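Ce site utilise des cookies pour mesurer l'audience et mémoriser vos préférences. Accepter tout — Paramétrer — Refuser

Rechercher dans le forum

Le bras lâche la cuillère au-dessus du range-couverts, une fois sur deux ou presque. Je deviens folle

lise_m
Bonjour à tous, je me permets d'ouvrir un sujet parce que j'ai épuisé mes idées et la patience de ma collègue. Je travaille sur une tâche de rangement de couverts en simulation : un bras six axes, une pince à deux doigts, un range-couverts à compartiments, des ustensiles en vrac sur la table. Le projet s'appelle Orness chez nous, c'est un petit truc interne, rien de bien méchant. La prise se passe bien. Le trajet se passe bien. Et puis, arrivé au-dessus du bac, le bras commence à descendre et la cuillère part. Parfois elle tombe dans le bon compartiment (et le script me compte un succès, merci bien !), parfois elle rebondit sur une cloison et finit par terre. Sur ma dernière série de 52 essais j'ai eu 9 chutes avant l'ordre d'ouverture, et je ne compte même pas celles qui sont « tombées juste ».

Ça a commencé en février, quand on est passés à la nouvelle version du moteur physique. Avant, jamais vu. J'ai déjà augmenté la force de serrage et le frottement des doigts, aucun effet. Si quelqu'un a une piste je prends tout.

2 commentaires favoris · Partager

grobert_pince
Frottement. C'est toujours le frottement. Un manche de cuillère c'est fin et plat, tu as deux points de contact qui se battent en duel et ça glisse dès que ça accélère. Monte le coefficient jusqu'à un truc absurde et regarde si ça tient.

lise_m
Merci, mais c'est déjà fait, cf. mon premier message. J'ai mis une valeur complètement irréaliste et j'ai toujours les chutes. Même proportion à vue de nez.

grobert_pince
Alors tu l'as mis sur les doigts et pas sur la cuillère. Selon le moteur, c'est le minimum des deux qui est retenu, ou la moyenne, ou le produit. Vérifie.

Océane Thibodeau
Je ne suis pas d'accord avec Grobert sur ce coup-là. Si c'était un glissement, tu perdrais aussi des cuillères pendant le transfert, là où le bras va vite. Or tu dis que le trajet se passe bien et que ça lâche au début de la descente, quand le bras ralentit. Pour moi la pince s'ouvre. As-tu une trace de la consigne des doigts ET de leur position mesurée ? Les deux, hein, sur le même graphe. J'ai passé trop de temps dans ma vie à regarder des consignes parfaites pendant que le doigt faisait autre chose.

lise_m
@Océane j'ai la consigne, elle reste fermée jusqu'au bout. La position mesurée je ne l'enregistre pas... je vais l'ajouter.
@Grobert vérifié, les deux matériaux ont la même valeur.

dunstan_fan
Hello, on a eu un truc similaire sur la cellule Dunstan, mais en vrai, pas en simu. C'était une perte de pression. Donc rien à voir, désolé, mais je suis le fil !

kerbot
Question bête : tu as un deuxième bras dans ta scène ? Chez nous ils partageaient le même espace de noms et quand l'un recevait « retour position repos », l'autre prenait l'ouverture de pince au passage. On a mis 3 jours à le trouver.

grobert_pince
Non mais là on part dans tous les sens. Un conflit de noms, ça planterait à chaque essai, pas de temps en temps.

kerbot
Ben non, justement. Ça dépend de l'ordre d'arrivée des messages. Chez nous c'était tout sauf systématique, et c'est bien pour ça qu'on a mis 3 jours.

Océane Thibodeau
Kerbot a raison, ça peut très bien être intermittent. Et au passage, Lise, si c'est ça, ne laisse pas traîner. Une pince qui s'ouvre sans ordre en simulation, c'est une cuillère par terre. Le même code déployé sur un vrai bras avec une pièce lourde, c'est un pied cassé ou pire. Je ferais une fiche d'incident même pour de la simu.

grobert_pince
Une fiche d'incident pour une cuillère virtuelle — bon courage à celui qui doit la lire.

Océane Thibodeau
C'est moi qui les lis, figure-toi ;) Et je préfère lire celle-là que l'autre.

lise_m
Bon, du nouveau. Oui il y a un second bras dans la scène, au fond. Il n'a aucun rôle dans cette tâche, il est hérité du modèle de pièce Kernent qu'on réutilise partout et personne n'a pris la peine de l'enlever (moi la première). J'ai enfin la position mesurée des doigts et Océane avait vu juste : ils s'écartent AVANT l'ordre d'ouverture, alors que ma consigne dit fermé. Donc adieu le frottement.

Je vous mets la scène sous deux angles, ce sera plus parlant que mes explications.
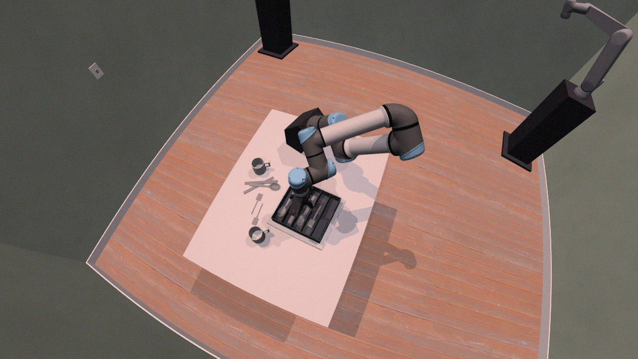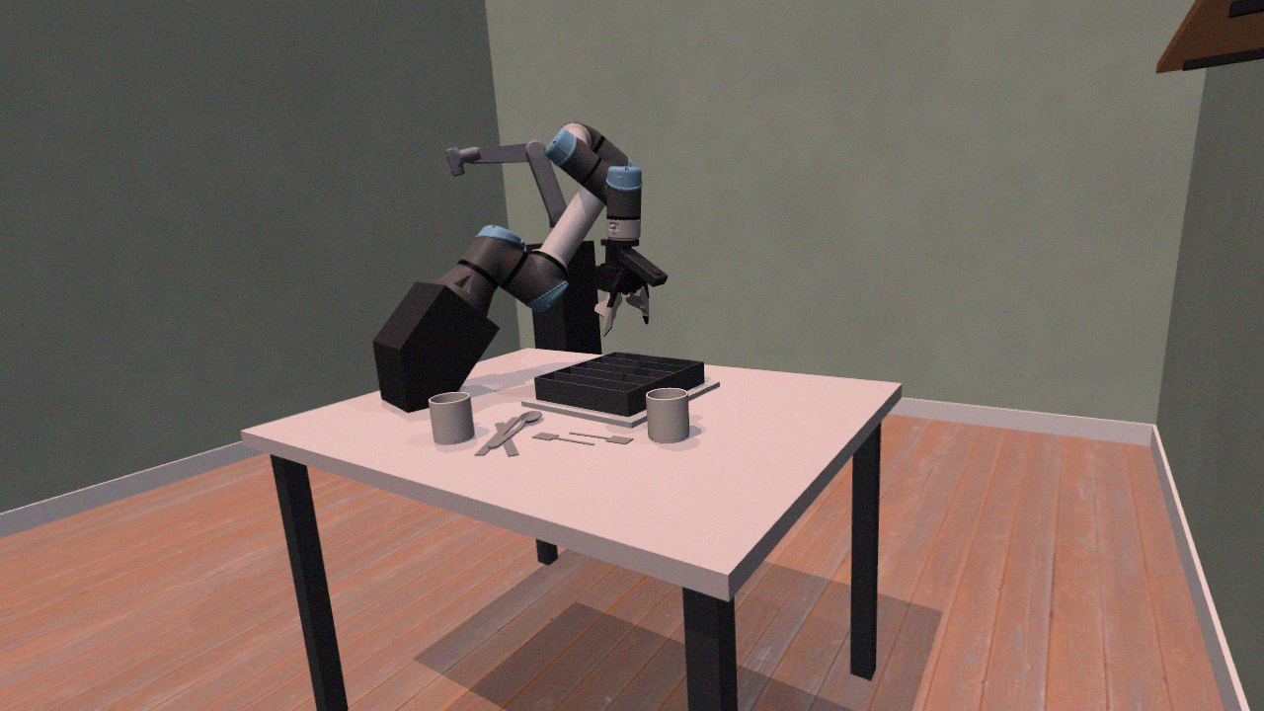
Du coup j'ai repris la piste de Kerbot et regardé les messages un par un. Il y a bien un ordre « repos » envoyé au second bras au démarrage de chaque phase, donc entre autres au début de la descente. Le nom du contrôleur de pince est identique pour les deux, sans préfixe. Quand l'ordre de repos passe après ma consigne, ce sont mes doigts qui s'ouvrent. Et mon journal n'en savait rien puisqu'il n'enregistre que ce que J'ENVOIE, moi. J'ai un peu honte.

kerbot
AH ! Pas de honte à avoir, on a exactement la même dans l'historique de notre dépôt, avec un message de commit que je ne recopierai pas ici.

grobert_pince
OK, je m'incline pour l'ouverture. Je maintiens quand même que ton coefficient de frottement absurde, il faut le remettre à une valeur normale maintenant, sinon tu vas apprendre à ton truc à soulever des spatules par un coin et ça ne marchera jamais ailleurs.

lise_m
Tu as raison, je l'aurais oublié. C'est remis. J'ai ajouté un préfixe par bras et relancé la même série : 52 essais, zéro ouverture intempestive. Il me reste 2 échecs, mais ce sont des cuillères posées en travers des cloisons, rien à voir, c'est ma hauteur de dépose qui est trop optimiste.

Océane Thibodeau
Contente pour toi. Deux choses quand même. Un, tes anciens succès sont à jeter, ou au moins à retrier, puisque tu comptais les cuillères tombées par hasard au bon endroit. Il te faut un critère du genre « pince ouverte sur ordre, et objet dans le compartiment ». Deux, le contrôleur ne devrait jamais accepter un ordre d'ouverture venant de n'importe qui pendant un transport. Le préfixe corrige ton cas, il n'empêche pas le prochain.

fisedham_log
Pas tout à fait d'accord avec le deux. On a mis un verrou de ce genre à l'atelier de Fisedham, et le jour où il a fallu ouvrir la pince à la main pour dégager une pièce, elle refusait. On a fini par couper l'alimentation. Un verrou, oui, mais avec une procédure de dégagement testée avant.

Océane Thibodeau
Là-dessus on est d'accord, le verrou sans dégagement c'est juste un autre incident qui attend son tour. Je parlais de l'automatique, pas de la commande manuelle.

lise_m
Je note les deux. Pour le retri je vais devoir refaire tourner pas mal de choses, l'ancienne position des doigts n'était pas enregistrée donc je n'ai aucun moyen de séparer les vrais des faux. Snif. La fiche est rédigée (signée Lise Morin, 19/4/26, Grobert tu peux demander une copie si tu t'ennuies).

grobert_pince
Envoie toujours.

kerbot
Et le second bras, tu l'enlèves ou tu le gardes ?

lise_m
Je le garde pour l'instant, il sert dans une autre tâche avec le même modèle de pièce. Mais il ne recevra plus d'ordre de repos à chaque phase, ça ne servait strictement à rien.

14 réponses masquées · 3 partages · Signaler ce sujet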